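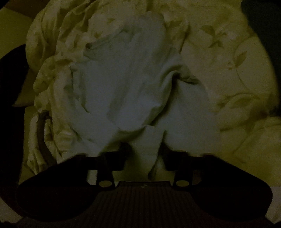

Damian Auer wrote:
> Management says no jobs go when the folding line starts in October.
> Fine, but which jobs are left? My crew at Eldale hand-folds 540 pieces
> a shift. If the machine takes the flat goods, do we stand there and
> feed it all night?

Damian, we went through this at the Trujillo plant, so I can tell you what changed for us.

Feeding is part of it. Two people per shift load the machine and they trade places every hour. We asked for that in writing and got it. Before that the same pair stood there until break and their shoulders were bad.

The machine does well with towels and pillowcases. It does poorly with anything that comes up in a bunch, and it can't tell a stain from a shadow. Those pieces go to a side table - 150 on a normal shift - and get folded by hand. That table is where your experienced people will end up. Ask now what the rate is for it. Ours was first set as if every piece were easy, and it took 5 weeks to get it changed.

The other thing is the recording. Vistora wants folding done by hand with the gripper tool so their software can learn from it. It is slow work and it does not count toward your pieces, so make sure the hours are paid at your average and not at base. People should also be able to say no.

I can send you our shift sheet if it's useful.

Berenice Bañuelos

Filed under: Workplace Technology, Laundry and Linen
This site uses cookies to remember your list settings. Accept | Decline
Contact the list owner | © Prilleo Lists | Back to top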